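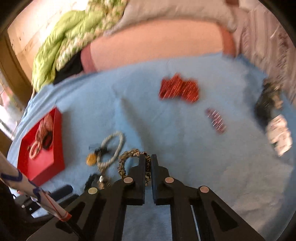

## Why did the gripper drop the hair tie?

A gripper is a kind of hand with two fingers, called jaws. When the jaws close, they hold a thing between them. Hair ties and scrunchies look easy to pick up, but for a gripper they are difficult – they are soft, and they change their shape when you squeeze them.

In March, a sorting robot in Kunwood had a problem. Its name was Fedley. It closed its jaws, went up, and the hair tie fell down again. This happened 49 times in one morning!

Ferdinand Auer, who repairs robots, looked for the fault. One pivot pin had become loose. A pivot pin is a small metal pin that lets two parts turn, like your elbow. With a loose pin, one jaw stayed a little behind the other.

### Keep your fingers safe

Before he touched the pin, Ferdinand switched the power off. A jaw can pinch you very hard, and it does not feel that you are there. Never put your finger between the jaws, also when the robot stands still.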